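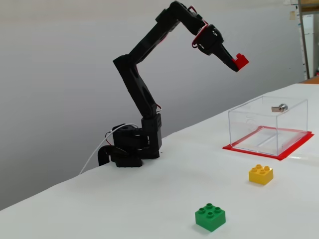 Open day at the Clulby peat bog

I'd wanted to see Clulby for ages, so off I went with a flask and the wrong boots! It's 183 hectares of old drained forestry that Troltiris is slowly rewetting. 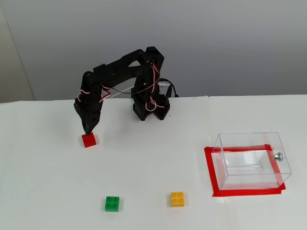

Page last changed: 29/10/2024

We squelched along to the third dam (around 40 of us, all very muddy) and got onto the grants, which pay for trees and for wet ground out of two separate pots.

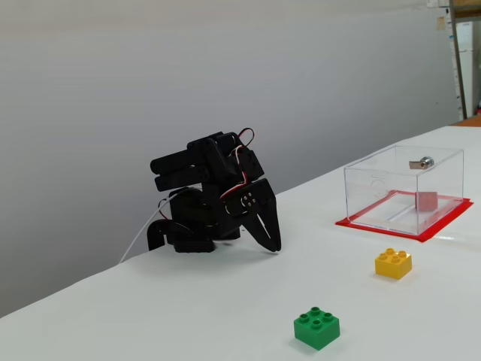

Natália Hájek said the two schemes ought to share one form, as farmers next door were giving up halfway through.

I'm with her on that. The flood people downstream want the same ditches blocked too,
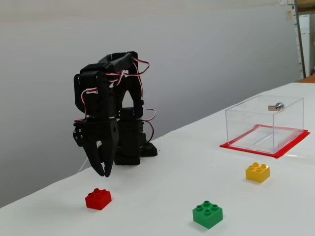

and they've got their own map, which doesn't match the forestry one. Soup afterwards was leek, and very good. Next walk is in spring.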